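Combination spanner marked CHROME VANADIUM only — where does it go in the drawer?
Community Help > Workshop and Tools > Storage
Posted 15/09/2022 by Tuấn Hoàng

I am sorting hand tools back into storage on a wooden bench with a raised back and sides. The bench gets cleared first, then each tool is identified and put in its place. The small parts go in a divided tray. The spanners go in a drawer with a foam insert from Clema, cut for 14 sizes.

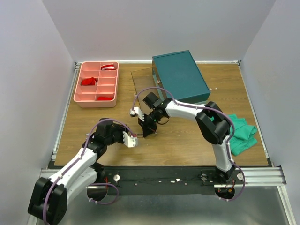 Letbridge Bench Notes, issue 13

The notes on our local group's page (the Letbridge one) recommend filing spanners by the number stamped on the shaft. I have two difficulties with this.

First, the marking I can read on one combination spanner is the steel type and nothing else. There is a small stamp nearer the head, but it is too worn to make out.
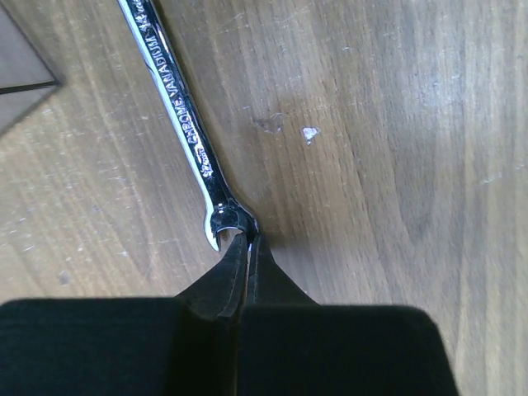 Combination spanner, shaft lettering.

Second, I do not know whether bright chrome tools should be wiped with oil before they go into foam. The workshop is unheated and by November there is condensation on most things in it.

Is there a reliable way of finding the size without a legible stamp? I have a steel rule and a cheap plastic caliper.

Bernd Kohlhase
Chrome vanadium is the alloy. It tells you nothing about size and very little about quality, as it appears on good and poor tools alike.

Measure across the flats of the jaw, meaning the gap between the two parallel inner faces. Use the inside jaws of the caliper and take the reading halfway down the opening, well away from the tips, where wear is greatest. A rule is not accurate enough for this. The gap will be slightly over nominal, because a spanner has to clear the nut. If the reading falls between a metric and an imperial size, try it on a known bolt head of each. The correct one goes on without force and has very little rock.

Check the ring end as well. On most combination spanners both ends are the same size. On double open-ended ones they normally differ, so measure both ends and file by the smaller.

When you have the size, mark it. I use a paint pen on the flat of the shaft, degreased first. Tape lifts in a damp shed.

Mukus
just hold it against the ones you know. if it matches the 13 its a 13. never owned a caliper and my drawer is fine

Vương
Bernd has covered the measuring. Regarding the layout, I would not put spanners in a divided tray at all unless the compartments are longer than the tool. Keep the tray for small items and lay the spanners flat.

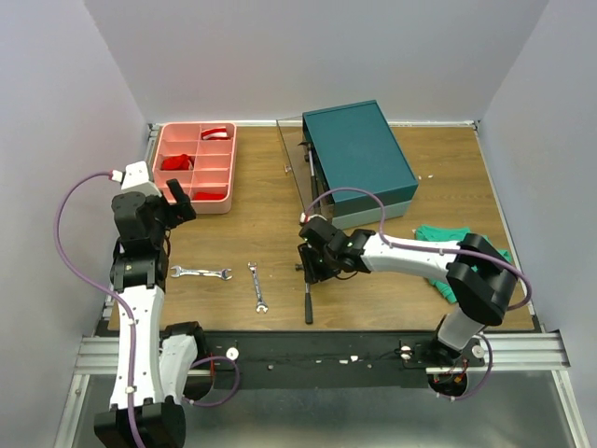

Oil and foam

Do not oil heavily. Open-cell foam soaks it up and then holds dirt against the tool. Wipe the spanner dry, go over it with a cloth that is barely oily, then wipe again with a clean one. Intact plating needs no more than that. Where the chrome has flaked, usually at the jaw, the bare steel will rust, so treat that part separately with a little wax.

My drawer insert is 345 mm wide and takes a sachet of silica gel in each back corner. I dry them out on a radiator when the indicator changes colour. Closed-cell foam is the better choice if you ever replace yours.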